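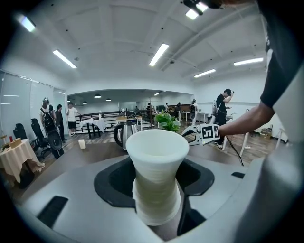 **Mansour**
Office manager, Retum (Pudley)

1/ Tea table update for everyone who asked! The steel kettle with the black handle has settled in nicely on the dark brown table, with the leafy green plant for company. I'm so fond of that plant, I say good morning to it.

2/ The little white candle is my own addition, and I know, I know, a candle in an office. It's there for looks and I like it very much.

3/ The round table got the cream tablecloth (long enough to hang in proper folds, which pleases me more than it should). The light wooden box lives on top of it now. I'm thinking tea bags, but I'm open to ideas if you have a better use for it.

4/ White vertical blinds are staying, they let in such lovely bright light and I'd miss it terribly.

5/ Next up is a second kettle, probably in January. Room 338 has been asking very sweetly, and I did promise. Come by for a cup any time after three!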